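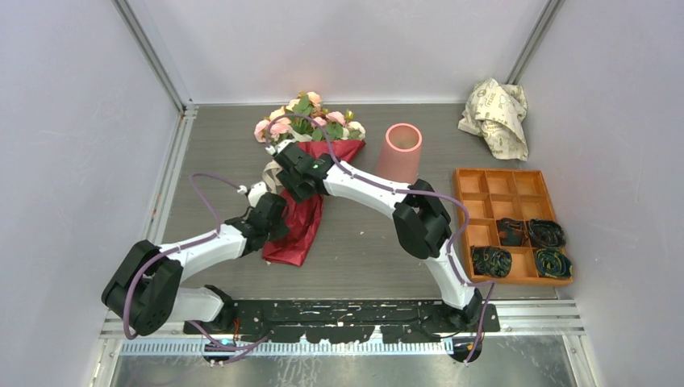

Abb. 1: Zweiarmiger Arbeitsplatz mit Blumenstrauß, Vase und Sortierkasten.

Robotik im Alltag, Sitzung 2: Wie weit sind wir mit der Hausarbeit?
Skript zur Vorlesung, Ionuț Nedelcu, Stand 2021-03-18

Ihr habt mich letztes Mal gefragt, wann euch endlich jemand die Wäsche abnimmt, und ich habe mich ein bisschen gedrückt. Heute also der Versuch einer Antwort, und zwar am Strauß aus Abb. 1 (ja, Blumen! Ich fand Schrauben nach der ersten Sitzung langweilig).

Nehmen wir als Aufgabe: Strauß in die Vase stellen. Ein Kind kann das. Für zwei Roboterarme ist es eine ziemlich gemeine Sache, und ich möchte, dass ihr beim Lesen mal mitschreibt, wo ihr selbst die Schwierigkeit vermutet hättet.

Erstens das Greifen. Der Strauß steckt in einer glänzenden roten Verpackung, die unten schmal zusammenläuft und oben breit absteht. Glänzende Flächen mögen Tiefenkameras überhaupt nicht, da kommen gern Löcher in der Punktwolke heraus. Und wo packt man an? Ein Greifer dicht unter den Blüten hat den Schwerpunkt gut im Griff, riskiert aber geknickte Stiele. Weiter unten ist es für die Blüten sicherer, dafür kippt der schwere Kopf leichter weg. Dazu noch ein cremefarbenes Band, das sich kringelt und in keinem CAD-Modell der Welt vorkommt.

Zweitens das Einstecken. Die lachsrosa Vase ist ein schlichter Zylinder mit runder Öffnung, also eigentlich der alte Bekannte »Stift ins Loch«. Nur ist der Stift hier weich, und seine Form ändert sich, sobald man zudrückt. Unsere schönen Gleichungen aus Kapitel 1 setzen starre Körper voraus, die könnt ihr an dieser Stelle getrost zur Seite legen.

Drittens der Kasten rechts auf dem Tisch, zwölf Fächer, vier davon mit dunklen Stoffrollen belegt. Eine ragt ein Stück über den Rand. Sieht der Rechner darin eine Rolle, zwei Rollen oder ein Stück Kasten? An solchen Kleinigkeiten hängt beim Aufräumen erstaunlich viel.

Jetzt zu den Zahlen, die ihr aus der Übung kennt. In unserem Versuch mit der Steuerung Mallix haben wir 59 Durchgänge mit einem Kunststrauß gefahren, 32 davon waren brauchbar. Bei Skirix, gleiche Aufgabe, starrer Zylinder statt Strauß: 58 von 59. Der Unterschied ist der eigentliche Stoff dieser Sitzung, bitte einmal dick unterstreichen!

Kann die Maschine also den Haushalt? Meine ehrliche Einschätzung: einzelne Handgriffe ja, wenn Licht, Tisch und Gegenstände mitspielen. Eine ganze Küche nach dem Abendessen, nein. In der Werkhalle sieht es besser aus, dort darf man die Umgebung an den Roboter anpassen. Zu Hause macht das keiner mit, ich auch nicht.

Bis zur nächsten Sitzung:
Lest den Avram-Text, Abschnitt zu verformbaren Objekten.
Skizziert für Abb. 1 zwei Griffstrategien, eine einarmige und eine zweiarmige.
Überlegt, welche Sensoren ihr für das Einstecken bräuchtet. Kraft am Handgelenk? Kamera? Beides?

Wer mit nach Gustutow fährt, trägt sich bitte in die Liste an meiner Tür ein. Die Exkursion ist im November.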